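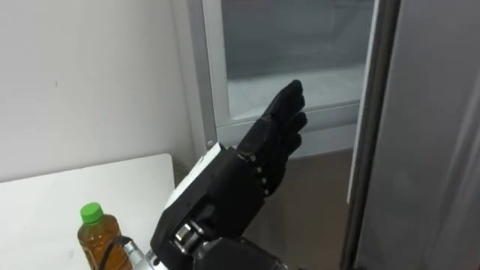 How to Clean Out and Reset Your Refrigerator

By Crescencio Mendoza
May 2018

A full refrigerator cleaning takes most of a morning the first time and much less after that. I do mine in late spring, before the warm months when the compressor has to work harder.

What you need
Dish soap
Baking soda
Two soft cloths and an old toothbrush
A cooler with ice packs
A vacuum with a brush attachment

1. Run down the food first
Stop buying extras a week ahead. Eat the leftovers, use up the open jars, and write down what is left so you don't replace it twice. I keep the list on the side of the cabinet and cross things off as they go.

2. Unplug and empty
Pull the plug or switch off the breaker. Put meat, milk and eggs in the cooler first, then everything else on the counter. Throw out anything past its date. Mustard and hot sauce can wait on the counter while you work, but mayonnaise goes in the cooler.

3. Let the shelves warm up
Take out the shelves and drawers and leave them on a towel for 30 minutes. Cold glass can crack under hot water. Wash them in the sink with warm water and dish soap, rinse, and stand them up to dry.

4. Wipe the inside
Mix 2 tablespoons of baking soda into a quart of warm water. Start at the top and work down so the drips land on parts you haven't cleaned yet. Skip bleach and scented sprays – the smell gets into butter and stays there. Find the small drain hole at the back, if your model has one, and clear it with a pipe cleaner.

5. Clean the door seal
Use the toothbrush and soapy water in the folds of the gasket, then dry it well. Close the door on a strip of paper and pull. If the paper slides out with no drag, the seal is worn or dirty. Try this in several spots, including the hinge side.

6. Vacuum the coils
They are behind the unit or under it, behind the kick plate. Go gently, as the fins bend. If you have pets, do this again in the fall.

7. Put it back together
Plug it in and let it get down to temperature before you load it. Aim for 37 degrees. A cheap thermometer in a glass of water on the middle shelf gives a better reading than the dial. Raw meat goes on the bottom shelf, in a tray. Milk does better at the back than in the door.

For upkeep, I wipe one shelf every week on the night before trash pickup.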